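Pimico Tabletop: wrist-camera episodes for grasp recovery

Version 2, data card and usage notes

Summary

Pimico Tabletop is a set of 3,517 short manipulation episodes recorded with a single arm and a parallel gripper over a cluttered table. We collected it to train and test Gernus, our policy for recovering from a missed grasp. Each episode contains a colour video stream from the wrist camera, joint positions, gripper opening and a one-line task string. There is no external camera and no depth.

The Gernus code lives in its own repository. You don't need it to read the data.

What's in an episode

Episodes are stored one per folder, with the video and a matching state file. The state file has one row per video frame, already aligned. Task strings were typed by the operator before each take and have been left alone apart from spelling, so expect several ways of saying the same thing ("put it on the board", "place on cutting board").

Objects are household and toy items: cutting boards, boxes, round containers, blocks and other small things. Layouts were changed between sessions and the table was never cleared to a fixed starting state. Distractors were left in on purpose. An earlier set, Sawatzky, used a bare table, and policies trained on it did poorly once there was anything else in view.

Viewpoint

The camera is fixed at the wrist, so both fingertips stay in view and everything else moves. Small objects are often partly hidden by a finger during the approach, as with the red object on the white board in this frame. We don't mask the fingers out. Gernus uses the fingertips as a reference for where the target sits, and in our ablation, masking them made recovery worse.

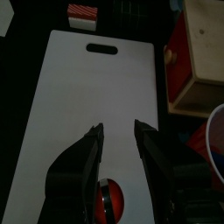

Lighting

Lighting varies from session to session, and some sessions are dim. Dark objects on the black tabletop can be hard to make out even for a person. Exposure was left on automatic, and no brightness correction has been applied to the released files. If you normalize colour, do it per episode – the exposure can drift within a session.

Splits

The test split has 138 episodes, drawn from whole sessions so that no layout appears in both train and test. Another 55 episodes are held out as a hard split, chosen by hand for heavy occlusion near the fingertips. Please don't tune on the hard split.

Known problems

In 17 episodes the gripper opening was logged with the wrong sign. These are listed in the errata file and will be fixed in the next release. Until then, flip the sign when loading.

Labels for "missed grasp" come from the gripper opening alone, with no human check. A very thin object can be labelled as a miss when it was held.

Requests

Questions and corrections go to the issue tracker under the Aramholm project page. Include the episode folder name.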